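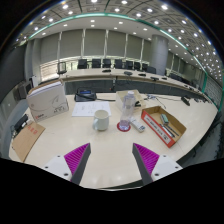 A commenter under the March post on desk surfaces wrote that a shared table never stays sorted for longer than a week, and that the only fix is to take the containers away so there is nowhere for things to pile up. I have thought about that comment more than I expected to. I agree with the first half. The second half I tested, and I am writing down the results.

The table is the long one in the back room. Four of us use it for calls and for paperwork. A mug, a bottle on the red coaster, the slim white device, the open shallow box with the pens in it, the cream bin behind, and then cables. The conference microphone lives toward the back. Everything on that list has a reason to be within reach of a seated person except the cables, which have a reason to exist but not to be seen.

Removing the containers

For 20 days I ran the table with no bin and no box. Pens went directly on the surface. So did the eraser. The black items from the bin (adapters, mostly, and one power supply for a label printer we sold) went into a drawer across the room.

Results were poor. Pens migrate. On a bare table a pen ends up wherever the last call ended, and by the end of the first week I was borrowing pens from the kitchen. The adapters came back from the drawer one at a time and stayed on the table, in the open, where the bin used to be. The area they covered was larger than the bin's footprint. So the commenter's theory, that containers attract things, is only partly right. The things arrive either way. A container sets the limit on how far they spread.

I put the bin and the box back.

Container dimensions

What I did change is depth. A deep bin hides its lower layer, and the lower layer is where the dead adapters collect. The shallow cardboard box does not have this problem. It is a shipping box with the flaps removed, with an orange-red side and a long label along it. It holds two pens and an eraser with room left over, and every item in it can be seen from a chair.

I priced two replacements for the bin. Bendell makes a tray 370 mm long and 60 mm deep with a removable divider. Liren makes a similar one without the divider and with a lip on the long side, so cables snag on it. I ordered neither. The cream bin is already here and the depth problem can be handled by emptying it on a schedule.

The schedule is the first working day of the month. Tip everything out, plug in anything with a plug, discard whatever matches no device in the building. The first pass took longer than the later ones will. I kept the supply for the scanner and threw out a Clundis charger for a phone that left with its owner.

Cables

This is the unsolved part. There is a tangle beside the bin, light and dark cables together, and the thin dark ones tend to work loose and wander down toward the pen box. I have tried three things.

1. Hook-and-loop ties. Good for cables that are never moved. Bad for the ones that are, as the tie comes off for a call and does not go back on.

2. A sleeve from Ots. Neat for the long run along the back of the table. It stiffens the bundle, though, and a stiff bundle pushes against the microphone every time somebody turns it. Removed.

3. Sorting by color. Dark cables in one coil, light in another. This costs nothing and makes it faster to find the right one, but it does not reduce the total. It also assumes that people coil things in the same direction, and they do not.

The current plan is shorter cables. Most of the ones on the table are much longer than the distance they cover, and the excess is what makes the tangle. I will measure each run, add a hand's width of slack, and replace the worst ones first. I don't expect to finish this before winter.

Liquids

One rule has held since the table was set up: drinks go on the coaster or toward the middle, away from the microphone. The coaster is dark red and round, and the color does more work than the material. People put a bottle on it without being asked. I considered a second coaster for mugs and decided against it for now. A mug has a handle and gets picked up by the handle. A bottle is taller and easier to catch with a sleeve, and a loose cable makes that worse — see the previous section.

The cap stays on the bottle between sips. That one is mine and I do not enforce it.

The remote

It has no fixed place. I tried the pen box, where it fit badly and covered the eraser. I tried the bin, where it sank. It has settled next to the coaster, and it gets found there, so that is its place now. If I were laying the table out again I would mark a spot with tape. I have the tape. I have not done it.

Remaining items

Check whether the microphone cable can be routed off the back edge instead of along it.
Relabel or cover the old shipping label on the box, mainly so that it doesn't get mistaken for outgoing mail again.
Replace one pen. It writes, but only on the second attempt.
Measure the bin properly before looking at trays again.

To the commenter: the containers stay, but you were right about the week. I timed it twice. Six days the first time, eight the second.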